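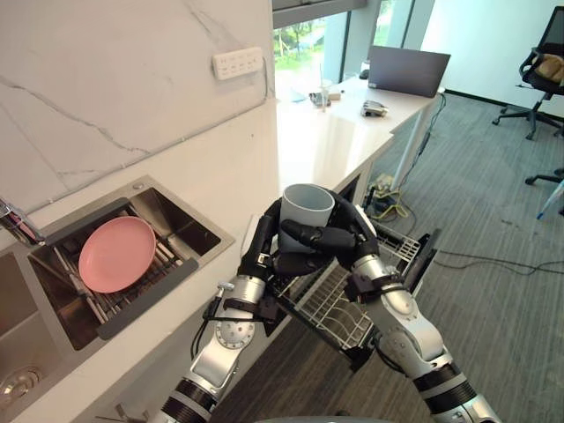 A reader in Ponwood writes that the glasses come out of the machine with a white bloom on them, that more detergent has made it worse, and that the machine is only three years old and ought to do better. The reader has already bought two brands of tablet and a bottle of cleaner, and wants to know whether the next step is a new dishwasher.

It is too early for that. A white bloom has two common causes, and they call for opposite treatment, so the first job is to tell them apart.

Film or etching

Take one clouded glass and stand it in plain white vinegar for five minutes. Rinse it under the tap, dry it with a clean cotton cloth and hold it up to a window.

If the clouded part is now clear, the deposit was mineral film. It comes from hard water and can be removed from every glass in the cupboard by the same method.

If the glass is unchanged, the surface is etched. Etching is a loss of material from the glass itself and cannot be polished out at home. It is caused by soft water, too much detergent, high heat, or a combination of these. Stop the cause and the remaining glasses will stay as they are. The etched ones are safe to drink from.

A mixed result is possible. Glasses that have been through a softened supply and a hard one (after a house move, for example) may show film on top of etching. Treat the film first and judge what is left.

Water hardness

Test strips are sold at hardware stores and aquarium shops. Run the cold tap for a minute, fill a clean cup, dip the strip for the time printed on the packet and read it in daylight. Strips read either in grains per gallon or in parts per million. One grain is close to 17 parts, so check which scale is on the card before comparing it with the table in the dishwasher manual.

Our own supply reads 10 grains, which counts as hard. A machine with a built-in softener should be set to match the strip. A machine without one depends on the detergent and the rinse aid.

Water in the same town can change with the season if the utility draws on more than one source. Test once in January and again in summer, and write both readings inside the door of the sink cabinet.

Detergent

Powder is the easiest form to adjust. Start at half of the dispenser cup for soft water and two thirds for hard water, then run four or five loads before changing anything. Change one thing at a time. A tablet cannot be adjusted and is sized for a full, dirty load in fairly hard water, so a household with soft water and light loads is overdosing on every cycle.

Keep powder in a closed jar away from the sink. Powder that has caked will not dissolve in a short cycle, and it leaves gritty specks on the upper rack that are often mistaken for hard water spots. Specks of this kind brush off dry. Hard water spots do not.

Gel is convenient but in most products carries no bleach, and tea stains tend to build up over a few weeks. If you use gel, wash the mugs by hand with baking soda once a month.

Do not put hand dish soap in the machine in any amount. It foams, the foam gets into the pump, and the machine will either stop or wet the floor.

Rinse aid

Rinse aid makes the last rinse water run off in a sheet. Without it the water stands in drops, each drop dries, and the minerals in it stay behind as a ring. If glasses have round spots, raise the dial one step. If they have streaks or a blue cast, lower it one step. The dial is usually under the cap of the reservoir and may need a coin to turn it.

Plain vinegar in the rinse aid reservoir is widely recommended and is not good practice. The reservoir seal sits in the liquid for weeks, and some rubbers harden in acid. Vinegar in an open bowl on the upper rack, once a month, gives the same cleaning with only brief contact.

Filter

Most machines sold in recent years have a filter that must be cleaned by hand. It is under the lower spray arm. Pull out the lower rack, turn the cylinder a quarter turn counterclockwise and lift. The flat mesh below it comes out afterward.

Wash both parts under warm running water with a soft brush. A wire brush will open the mesh. Wipe out the well with a paper towel and feel for broken glass before reaching in with bare fingers. Refit the flat mesh, then the cylinder, and turn until it stops. A cylinder that is left unlocked lets food scraps pass to the pump.

Every two weeks is enough for a household that scrapes its plates. Weekly is better if rice or oatmeal is cooked often.

Spray arms

The lower arm pulls straight up on most models. The upper arm is held by a plastic nut or a clip. Hold each arm up to a lamp and look through the holes. A hole with scale in it can be cleared with a wooden toothpick. Metal pins scratch the hole and change the angle of the jet.

Shake the arm. If something rattles, rinse it from the center opening with the holes facing down until the object comes out. Seeds and label scraps are the usual finds.

Before starting a load, spin both arms by hand. If either one strikes a pan handle, the whole rack above or below it will be poorly washed.

Water temperature

Many machines in this country are piped to the hot supply, and the first fill takes whatever is standing in the pipe. If the kitchen is far from the heater, that water is cold. Run the sink tap until it is hot, shut it off and start the machine at once. The water at the tap should be near 120 degrees Fahrenheit. Use a meat thermometer in a cup to check.

Loading for clear glass

Glasses go between the tines and not over them. A glass on a tine rattles against it and picks up a scuff on the rim. Tilt anything with a hollow base so that the base drains. Leave a finger's width between stemware bowls.

Plastic belongs on the upper rack and will come out wetter than glass in any machine, as it holds less heat. Empty the lower rack first, so that water tipped from the upper rack does not fall on dry plates.

Keep aluminum and silver out of the same basket. Aluminum leaves gray marks on china when it touches during the wash. The marks can be taken off with a mild scouring paste on a damp cloth.

Drying

Open the door a hand's width when the cycle ends and leave it for half an hour. Steam that cannot leave condenses on the coolest surface, and the dissolved salts go with it. Do this only if the counter above is stone or has a moisture guard on its lower face – particle board swells, and the swelling does not go down.

Removing old film

For a full cupboard of filmed glasses, load the machine with glass and china only. Take out all metal, cutlery included. Put no detergent in the dispenser. Set a bowl holding one cup of white vinegar upright on the upper rack and run a normal cycle, with heated dry turned off. Follow with a second cycle using detergent at the usual dose.

Never combine vinegar with chlorine bleach or with a detergent that contains it.

For heavy scale on the tub walls, citric acid works faster. Put two tablespoons in the detergent cup and run the machine empty. We buy it in the Edeso bag from the canning shelf, and one bag lasts most of the year.

Gasket and door edge

The bottom edge of the door is outside the spray and is never washed by the machine. Wipe it with a damp cloth and a drop of dish soap. Fold back the side gasket and wipe the groove. A smell that remains after the filter has been cleaned is usually from one of these two places, or from a drain hose that sags. The hose should rise to the underside of the counter before it drops to the drain.

Record of our test, 7 May 2021

Twelve-week trial, same machine, same supply, Titen powder throughout. We logged 77 loads. Spots were worst in the 19 loads run without rinse aid. Halving the powder made no difference we could see on plates and a clear difference on glasses. The cleaned filter mattered more than the choice of cycle.

For the reader in Ponwood: vinegar test first, then the strip, then the filter. Cut the dose by a third. If the glasses are still clouding after ten loads, check the fill temperature.

Next page: Cast iron, seasoning and storage
Previous page: Descaling the Mbeki kettle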